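The case against the cutlery drawer

Most advice on storing utensils starts with the drawer. I think this is a mistake for anything used daily. A drawer hides its contents, and a divider sized for forks will not hold a serving spoon without wasting the space beside it.

Christos Koutsoukos argued in February, on the Gendska kitchen pages, that an upright container is enough. I agree with half of that. A container takes up little surface and accepts handles of any length. Its fault is that the utensils cross inside it, and pulling one out moves its neighbours. A shallow tray has the opposite properties: each spoon lies flat and can be lifted alone, but capacity is low.

The sensible arrangement is to use both. Keep the container for the bulk of the set and the tray for the two or three pieces in constant use. Both should stand on a plain, light surface, where a stray spoon shows up at once.

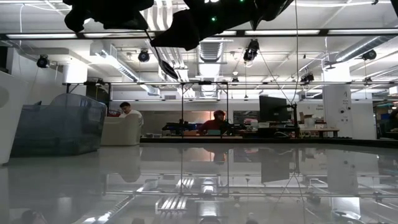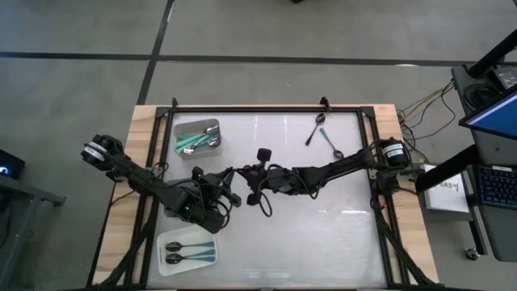
Second picture: utensils in the grey container, two spoons in the white tray, two more on the surface.

Ulises Gaete objects that open storage collects dust. It does, at a rate that depends on use. Spoons washed every day have no time to gather any. Those that do gather it belong in a cupboard.

Cost is a weaker objection. The Killeck divider I removed was priced at 97, and a plain tray costs far less. Handles should face the user, and the tray should be no wider than its contents require.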